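From: Si-eun Ham
To: arm-users list
Date: 2023-06-18
Subject: Re: Widus gripper kit, worth the money?

Hi Ye-seo, hi all,

We've had the Widus kit on the bench since March, so I can give you a fair bit of an answer (a long one, sorry!). Two from our bench, one on a drinks bottle and one from the wrist camera: 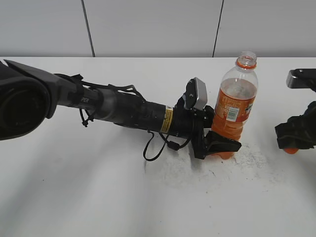
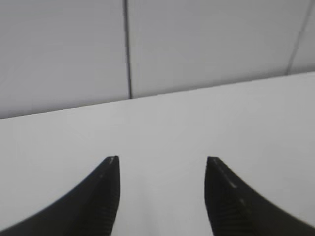
Price first. We paid 2223 for the pair through Skerkley, plus 104 for the spare finger pads, and I'd order the pads again without thinking twice. The fingers themselves are lovely. They're a decent length and they don't mind a round bottle, as long as you go in low and close gently. Close hard on soft plastic and you'll be mopping, ask me how I know.

Ye-seo Yeon wrote:
> Does the wrist camera come set up, or do you have to
> do all that yourself? And is it really better than the
> Lim one? Lim quoted us 4000 with training thrown in
> and my boss likes the sound of training.

You do it yourself, and the booklet is dreadful. Page after page on the screws, then one line on the camera settings! Mine took an afternoon. Once it's done it stays done, though I do check it whenever I've had the gripper off.

As for Lim, I only had theirs on loan. Nice software, much nicer than Widus, but the fingers felt stubby to me and I kept knocking things over. If your lot are new to this then the training might well be worth it.

One moan: cables. Leave more slack at the wrist than the booklet says, and buy your own ties.

Has anyone tried the Pukis pads on these? I'm tempted.

Si-eun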